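Home | Issues | Authors | Search

3.2 Pull-back toys: winding and run length

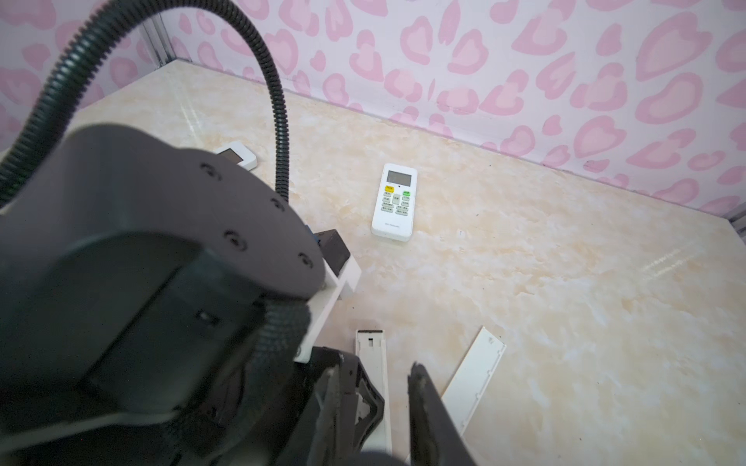

Figure 2. Wrist housing and ribbed cable conduit.

Pull-back cars store energy in a small coil spring, and the run length depends on how far the car is dragged before release. Short drag, short run. We used two lines sold in toy stores, Temach and Geker, same scale, different spring. Cars were dragged on a flat board and let go. Full wind first, half wind after. The black conduit loops up over the wrist and comes down again behind the gray housing (Fig. 2). Pull speed was kept the same for both lines, see Section 3.1.

Total runs 2236. Runs where a car left the board were dropped and repeated. Each car got 30 practice runs before any were counted, as new springs are stiff and the first few runs come out short. Temach cars ran further at full wind but scattered more. Geker cars were shorter and straighter. At half wind the gap mostly closes, wich we did not expect. Carrasco and Echeverría report the opposite for friction-motor cars, but those have a flywheel and no spring, so not a fair match.

Wear. After 2000 runs 9 cars had slipping gears, all Temach. Tires also polish with use and lose grip at launch; wiping them with a damp cloth brought some of it back. Not tested: carpet, ramps, loop tracks. Rivadeneira did the carpet runs in July and they are reported seperately.

Related items
Araújo, V. Track joints and speed loss in toy racing sets
Vergara, D. Wheel play in low-cost die-cast cars
Orellana track sets: a comparison of curve pieces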